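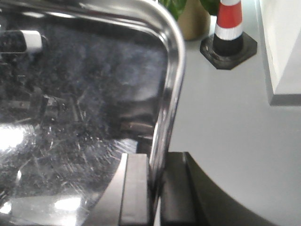 Glossy black panel with a chrome tube edge. The fine scratches show most in the lower middle, between the bright reflections.

How to Clean a Bin Station: Steel Shelves, Plastic Totes and Glossy Panels

Last updated: October

A bin station has three kinds of surface that matter for cleaning: metal, plastic bins and, on many units, a glossy panel. Each one wants a different cloth. Most of the damage we see at Skotimitz comes from using one rag for all of them, usually the one that just wiped grit off a shelf.

These instructions cover a full clean of one station with an upper and a lower level. Allow 61 minutes the first time. That is what it took Matilde Esteves working alone, and she was stopping to write the steps down. It goes faster after that.

What you need

Four clean microfiber cloths, ideally in two colors
A soft brush with long bristles, such as a wide paintbrush
A bucket of warm water with a few drops of dish soap
A second bucket of plain water
A spray bottle of plain water
A plastic scraper or an old gift card
A small bottle of plastic polish, if the panel is plastic
White vinegar, if your water leaves spots
A tray or cart to hold the contents of the bins

Do not bring powdered cleanser, steel wool or the green side of a kitchen sponge anywhere near the station. Paper towels are fine for spills on the floor. Keep them off the panel.

Before you start

Decide where the contents of the bins will go. If the bins hold small parts, empty one at a time into a tray, clean it, dry it and refill it before touching the next. It is slower, but parts don't get mixed up. If the bins hold larger items you can empty a whole level at once.

Write the position of each bin on a piece of masking tape and stick it inside the rim. Bins of the same color and size look alike once they are stacked by the sink. We use the level and then the position from the left, so the second bin on the top is T2.

Switch on all the lights. Dust on steel is hard to see in a dim room, and scratches on a dark panel are impossible to judge.

Step 1: Take the bins down

Start with the upper level. Slide each bin straight toward you and keep one hand under the base. If the bin is heavy, take out half of the contents first. Pulling a full bin down by its rim puts the whole load on the plastic, and an old rim can split.

Bins on the lower level are often pushed back under the lip of the shelf above. Pull them all the way clear before you lift. Lifting too early catches the back rim on the underside of the steel.

Step 2: Dry dust from the top

Brush the upper shelf first, then the edge, then the lower shelf. Dry dust always comes before water. Wet dust turns into a gray paste that settles in corners and folds.

The folded edge of a steel shelf is the place people skip. Run the brush along the face, then turn it and go along the underside of the fold. Expect more to come out of there than off the shelf itself.

Step 3: Wash the steel

Dip a cloth in the soapy water and wring it until it stops dripping. Wipe along the length of the shelf, in the direction of the grain if you can see one. Going across the grain leaves smears that stay visible from the side.

Old tape and label glue can be softened by laying a warm wet cloth over the spot for 12 minutes. Push the glue off with the plastic scraper, held nearly flat. A metal blade is quicker and leaves a mark every time.

Rinse with a second cloth and plain water, then dry right away. Stainless steel left to air dry will spot in most towns. If it has spotted already, wipe it with one part vinegar to one part water, rinse and dry again.

Some marks on a shelf edge are scratches and will not wash off. Run a fingernail across the mark. If the nail catches, leave it alone and move on. 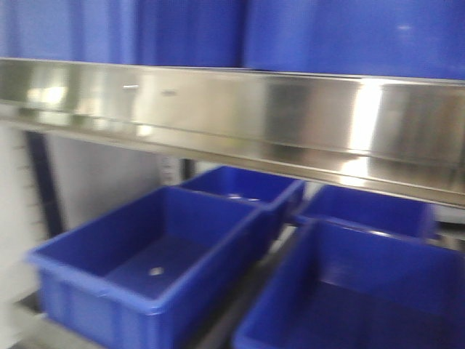 Blue bins above and below the steel shelf edge. The edge has a folded lip along the bottom that needs its own wipe.

Step 4: Wash the bins

Tip out loose grit over a trash can. Wash the inside first, starting with the walls and ending at the floor of the bin, where the dirt collects. Then do the outside.

Bins with molded ribs on the front need the brush again, this time wet. Work up and down along the ribs. A cloth only cleans the high parts and leaves a dark line in each groove. Rolled rims hold dirt underneath, so turn the bin upside down and wipe all the way along the inside of the roll.

Check the floor of each bin for holes. Some models have them for draining and some don't, and small screws will find them either way. A patch of clear tape on the outside works for dry parts. We had a batch of 23 Arkus totes with a drain hole in the base and taped every one before it went on a shelf.

Grease comes off with more soap and warmer water. Stay away from acetone and paint thinner. They can turn the plastic cloudy and sticky.

Stand the washed bins on their sides to dry, with the open part facing a fan if you have one. Water trapped in the rim will run out onto the clean shelf later.

Step 5: Clean the glossy panel

Use new cloths for this step. If you bought two colors, this is the second color.

Spray the panel with plain water until it is wet all over and let it sit for a minute. The water floats the dust off the surface. Then lay a damp cloth flat and pull it in one direction, top to bottom, with no pressure from your fingertips. Fold it to a clean side after each pass. Rubbing in circles is how swirl marks get made.

Repeat with a little soapy water if there are fingerprints. Rinse with the cloth and plain water, then dry with the last clean cloth, again in straight pulls.

On a black panel you may only see the scratches after it is clean. Look at it from the side with a light behind you, then move the light. Marks that disappear from one angle come back at another.

Can the scratches be removed? It depends on what the panel is made of. Fine swirls on acrylic and similar plastics can be reduced with a plastic polish and a soft cloth. Try a patch the size of your palm in a lower corner first and wait until it has dried before you decide. On glass, polish made for plastic does nothing useful. On a painted or film-covered panel, polish may go through the finish, so skip it unless the maker says it is safe.

Deep scratches stay. Ilídio Rebelo spent most of an afternoon on one panel with a hand polish and ended up with the same scratches and a hazy ring. If the panel is only there as a cover or a guard, live with them. If someone has to see through it or read something on it, price a replacement.

Step 6: Wipe the chrome tube

Chrome tube is easy. A damp cloth wrapped around the tube and pulled along its length takes off nearly everything. Slow down at the bends, and use a corner of the cloth where the tube meets the panel. Push the dirt away from the panel as you go. Grit from that joint is what scratches the glossy surface next to it.

Dry with the same kind of long pull. If you find brown specks, rub them lightly with a ball of aluminum foil dipped in water, then wipe. Tape off the edge of the panel before you do this.

Step 7: Put it back together

Wait until the bins are fully dry, including under the rims. Load the lower level first so that you are not reaching under full bins. Match each one to its tape label, then peel the label off.

Leave a finger's width between bins where there is room. Bins jammed side by side rub, and the pair comes forward when you only want one.

How often

Dust the shelf edges every week. Wash the bins when they are emptied for restocking, or every three months if they never are. The panel only needs a full wash when it looks dirty. Each extra wipe is another chance to scratch it, so leave it alone between times.

For a room with many stations, split the work. Our main stockroom has 198 bins, and we do one row a week in order. A card on the end of each row shows the month it was last done.

Common problems

Steel looks streaky after drying: there is soap left on it. Wipe again with plain water and a clean cloth.

Bins smell after washing: they were stacked damp. Wash them again and dry them on their sides.

Lint on the panel: the cloth was washed with cotton towels or with fabric softener. Wash microfiber by itself with neither.

Bin won't slide back under the shelf: check for a bulging wall from overloading, then check that the shelf clips are all at the same height.

Related

How to Label Bins So the Labels Stay On
Choosing Tote Sizes for a Two-Level Station
Getting Tape Glue Off Metal
Flitberg and Nazarenko Shelf Clips: Which Fit Which Posts
Sorting Mixed Screws by Hand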